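Visite chez Salminen, 6 novembre

Partis en car à 7 h 15, nous étions devant le portail de Salminen un peu avant neuf heures. L'entreprise dessine et fabrique des objets pour la table, et 40 personnes y travaillent. Valtteri Mustonen, responsable de la production, nous a remis les badges puis a rappelé les consignes : chaussures fermées, pas de téléphone dans l'atelier de cuisson.

La matinée a commencé par le bureau d'études. Chaque pièce y est modélisée avant le premier essai, avec un décor neutre qui ne change pas d'un projet à l'autre.

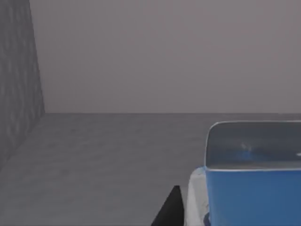
Vue de synthèse : mur de fond gris pâle et panneau latéral plus sombre.

L'atelier de cuisson compte 2 fours. Le plus ancien, acheté à Kurkar, sert encore pour les petites séries. La collection Vovine sort à 3000 pièces par an – surtout des assiettes – et part en février chez les revendeurs. Yulan Xiao a expliqué le tri des émaux et répondu à nos questions sur les rebuts, qui sont broyés sur place.

Après le repas à la cantine, on nous a parlé des formes, des bords et de l'empilage, avec quelques modèles à l'écran. 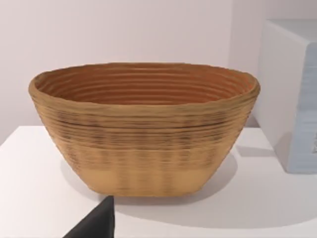
Section Métiers d'art – Association Evoreo

Le magasin d'usine ferme à 16 h en semaine. Plusieurs d'entre nous y ont acheté des bols de second choix. Retour à 18 h 30, avec un peu de retard à cause des travaux sur la rocade. Les fiches remises par l'entreprise peuvent être consultées au local.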